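1/ OK I have fallen all the way down a hole about the history of the color white in house paint and I need to tell someone. Thread!

2/ It started with a paint deck from Dalsgaard that I picked up for my hallway. 594 colors in it, and the whites get their own section at the back. I went in wanting "white." I came out with 14 chips taped to the wall and a notebook.

3/ Old whitewash was lime and water, brushed on thin, coat after coat. It goes on nearly see-through and brightens as it cures. I tried it on a scrap of brick last July and kept running outside to check on it like it was bread!!

4/ Then there's lead white, which painters loved for centuries and which was terrible for the people making it. Titanium white only took over in the 20th century. So the really bright wall is pretty young!

5/ My favorite thing so far: undertones. Hold a chip called Mallis next to one called Vellitz. Alone, both are white. Together, one goes pink and the other goes green, and now I can't unsee it in my own kitchen.

6/ Light does the rest. One white surface can drift grayer toward the corners and brighter in the middle, and a bluish white will look bluer still beside cream.
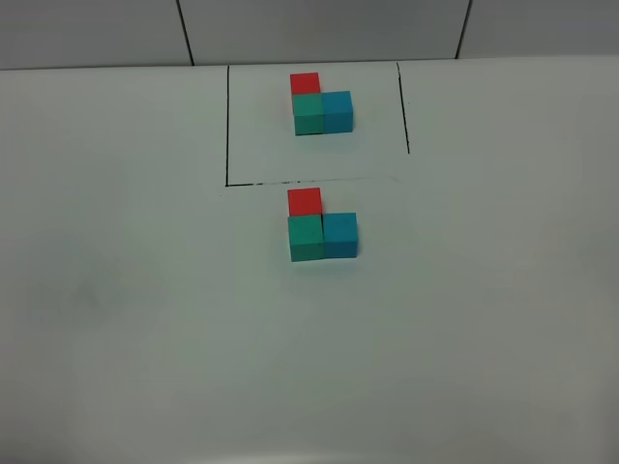
📷 Abdelilah Radwan

7/ Bluish white table, pale gray wall. I love how much quieter the wall gets next to it. Try the same thing at home with a sheet of printer paper against your trim (mine is so yellow, wow).

8/ Next up is milk paint. I have a bag of casein powder and 18 jam jars ready. If your grandparents mixed their own, please tell me the recipe!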